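Ticket: Teleop demos, tabletop kitchen task, arm drifting on grasp
Opened by: Anjana Sivakumar
Assigned: Brigitta Zürcher
Project: Dukley
Priority: normal (was high)
Opened 5/18/22

Summary
Recording demos in the sim kitchen with the Leteck hand controller. Operator lets go of the clutch, moves hand back to centre, clutches in again, arm jumps. Not every time. Worst near the red tomato. Ruins the demo because the policy learns the jump.

Steps
Load the kitchen table layout, log in as operator. Clutch in, bring gripper over the tomato. Clutch out, recentre hand. Clutch in. Watch the wrist.

Expected: arm stays put till I move.
Got: wrist rolls and the tool tip goes sideways, sometimes right into the table.

Anjana
Tried so far: restarted the Wustus bridge, new batteries in controller, different USB port. Same behaviour. Went back to the old operator profile, same. Have 20 demos from this morning and 5 have the jump in them. Can I just trim those or do they have to go?

Brigitta
Don't trim. Cutting the middle out leaves a step in the joint positions and that's just as bad. Flag them and leave them in the folder, I'll look. Which task text are you using? And send the layout you had loaded please, there's a couple of versions floating around.

Anjana
Task text is "put the tomato in the black bowl". Layout is the one with the cloth behind the bowl and the dark mesh-bottomed pan on the left. Start state after reset, before the arm is spawned:

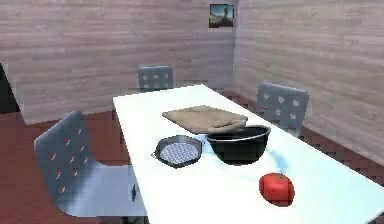 Also noticed the jump is bigger if I recentre with my wrist turned. If I keep my hand flat I hardly see it. Could be me imagining things.

Brigitta
Not imagining. Position offset gets stored on clutch out, but I think orientation is being read fresh on clutch in, so whatever angle your hand is at gets dumped on the arm in one tick. That would explain it being bad at the tomato, you're reaching for the near end of the table and everyone twists there.

Can you do 2 test runs with logging on. One hand flat, one with a deliberate twist. No need to finish the grasp.

Anjana
Done, both in the ticket folder. Flat one is clean. Twisted one jumps right at clutch in, you can see it at sample 2,000 or so in the wrist trace, can't miss it.

Brigitta
Yep thats it. Orientation offset is zeroed in the reset handler. Someone (me) put it there when we were chasing the other bug. Taking it out. New build of the bridge on the Ranasinghe machine, pull that one. You'll have to recalibrate the controller after, the old file won't load.

Anjana
Pulled. Calibration hung the first time, fine on second try. Clutched in and out all over the table, over the pan, over the bowl, back to the tomato. No jump so far. Grasp feels a bit heavy though, like there's a lag on close?

Brigitta
Seperate thing. Gripper close is rate limited in the new build, was too snappy and the tomato kept getting squirted out of the fingers. Leave it for now. If operators complain open a new ticket, don't hang it on this one.

Notes for whoever records next
Keep your wrist neutral when you recentre anyway, the demos look nicer.
If you bump the pan or the bowl on the way over, reset and start again. Don't try to nudge it back, we don't want that in the data.
Pause over the bowl before you open. Drops from too high bounce out.
Flagged demos stay flagged, don't record over them.

Anjana
Re-recording the 5 flagged ones on the new build. Will post the folder name when its up.

Brigitta
Ok. Dropping priority, leaving open till the new set has been replayed.

Status: waiting on replay check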